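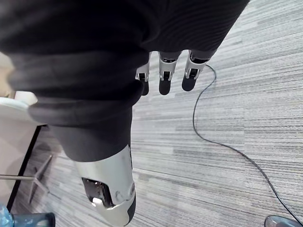
About Hikia

Home | About us | Carpets | Prices | Contact

Hikia sells, fits and looks after carpet for homes and small offices. We are a small firm, we work from Unit 301 at Wideck Yard, and we have been told several times that an About page should say we are passionate about flooring. We like carpet well enough. What we mostly have is a long list of doubts about how it gets sold.

How it started

Anqi Qian set the business up after eight years of fitting for other people. She had spent a good part of that time lifting carpets that had been sold as lasting a lifetime, some of them flat as cardboard by the third winter. The customers usually blamed themselves. They thought they had hoovered it wrong, or bought the wrong slippers. Quite often the trouble was a thin underlay that the shop had thrown in free, and you would have had to read the small print on the order to know what it was.

She began in a rented room with one set of tools and a van called Kong, which is still going and still smells of latex glue when the heater is on.

What we doubt

Stain-proof. We have yet to meet a carpet that is. Some fibres give you longer to get to the spill, and that's worth paying a bit extra for if you have small children or drink red wine on the floor. Blackcurrant will test any of them.

"Free fitting". Somebody pays the fitter. If the quote doesn't show a price for labour then it is sitting in the price of the carpet, and you can't compare it with anyone else's. Ours are written out line by line: carpet, underlay, gripper rods, door bars, labour, taking away the old stuff.

The half-price sale that ends at midnight. Ask what it cost in December.

Powders and sprays that promise to make a carpet look new. We tried a shelf of these on offcuts at the workshop. A few did nothing we could see, one left a sticky patch that picked up dirt faster than the piece next to it, and plain water with a white cloth did better than we expected. That was only offcuts, mind you, and we would not call it science.

What we do

We come out and measure. Please don't send us a floor plan from an estate agent and ask for a final price, as the alcoves are always wrong. We bring samples and leave them with you for a few nights, so you can see them with your own lamps on and walk about on them. Take your shoes off. Then put your shoes back on and scuff at it a bit.

We will also tell you if your old carpet is fine. Anqi's view is that a good many carpets get replaced when they wanted a proper clean and a re-stretch, and we do both. There is less money in it for us, and we've had an accountant point that out.

For cleaning we use hot water extraction on most synthetics and go gently with wool. We test in a corner first. If a mark is not going to come out we say so before starting, and pet marks that have gone through to the underlay usually won't.

What we don't do

Vinyl, laminate, tiles or fake grass. We used to send people to Sistum for hard floors, and they may still be worth a ring, but get a second quote. Get one for our work too.

Reviews

We don't print them here. You would have no way of knowing whether we had written them ourselves. If you ask, we can put you in touch with a customer whose carpet has been down for a few years, provided they are happy to be rung up.

Finding us

Wideck Yard, second gate, the door past the bins. The workshop opens at 8am and it helps to ring first, as we are often out measuring in the mornings. Offcuts are in the rack by the door and are sold by size, cash or card.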